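Home | Projects | Garden | Shed Stuff | Ask Me

Filed under: Sheds & Storage

Freeing up a stiff padlock

Every August I go round the yard and do all the locks, and every August at least one of them has seized up over winter. Ours is a salty block near the water, so if you're further inland you might get away with doing it less often (lucky you!).

First up, don't reach for the cooking oil. I did that once on the side gate and it went gummy and collected every bit of grit in Makori. You want dry graphite powder, the stuff in the little puffer tube, which set me back 5 bucks at the hardware place.

Blow the dust out of the keyway, give it one small puff of graphite, then slide the key in and out a good 15 times, wiping it on an old rag as you go. Don't turn it yet! If it still won't budge, leave it for 40 minutes, have a cuppa and try again. 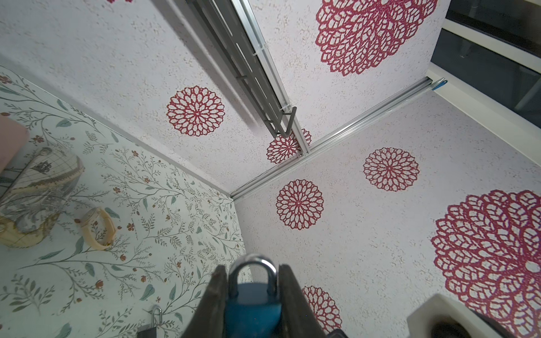 The shackle is the bit most people forget, and my mate Salim Rashidi swears it's behind half the locks he gets asked to cut off. Open it up and wipe both legs, then twist a cotton bud down into each hole. On a lock with a shiny silver shackle like the one in the photo, grime shows up nicely against the metal, so keep wiping till the rag comes away clean. Then a tiny dab of graphite where it goes into the body, click it shut and open it a few times, and hang it back on the gate.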